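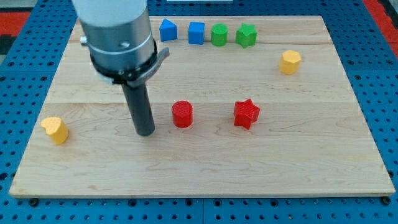 The board at Proltport, with the rod down near the red cylinder.

The sentence on the screen that morning was "push the red star toward the yellow heart," and I had already decided the arm would get it wrong.

I was in my second year at Udomberg then, and I had spent most of September teaching the thing by hand. You hold a little controller, you look at the board, somebody reads you a sentence, and you push a block. Then you say what you did, in your own words, and push another. I had done this so often that I pushed things in my sleep. I pushed peas around my plate (toward the carrot, slightly left of the potato) until my sister asked me to please just eat them.

The old method, Campos, had been a disappointment to everybody who loved it, and I had loved it. Campos learned one task at a time. Ask it for the green star and it would sail over beautifully. Ask it for "the green one with the points" and it would go and bother a cube. So we threw out the task list and kept only the talk. We took every recording we had, cut it into short pieces, and had people write down whatever they thought each piece showed. They wrote "nudge the heart" and "scoot the blue house over a hair" and, once, "bully the cylinder." All of it went in. We called the new one Ira, and I wasn't allowed to help it.

That was the hard part! My hands kept drifting to where the controller used to be.

The rod moved. It is a plain gray rod with a rounded tip, no fingers, no grip, and I have never gotten tired of watching it. It slid around behind the red star, well clear of the cylinder, and waited there long enough for me to groan out loud. Then it leaned in and the star started to travel.

It went crooked, of course. A star never pushes straight, because you catch a point and it spins. I saw it begin to turn and typed the first thing in my head, which was not a proper sentence at all. I typed "other side other side."

Nobody had ever recorded that. I checked later. Ira backed off, swung to the other side of the star, and straightened it out.

I yelled so loudly that a door opened down the hall.

We ran the full test after lunch, 88 sentences with the board shuffled before each one. Campos had managed 6 of them on its best day. Ira got 64. I wrote the number on the back of my hand in pen, since I didn't trust the paper, the screen, or myself, and I kept turning my hand over on the bus home to see if it still said 64.

The misses were wonderful too. It could not make sense of "between." It was shy of the corners. I had a page of them by evening and a guess about each one, and I lay awake arguing with myself over "between" until I got up and wrote eleven new ways to say it.

Before the bus came in the morning I had thought of a twelfth.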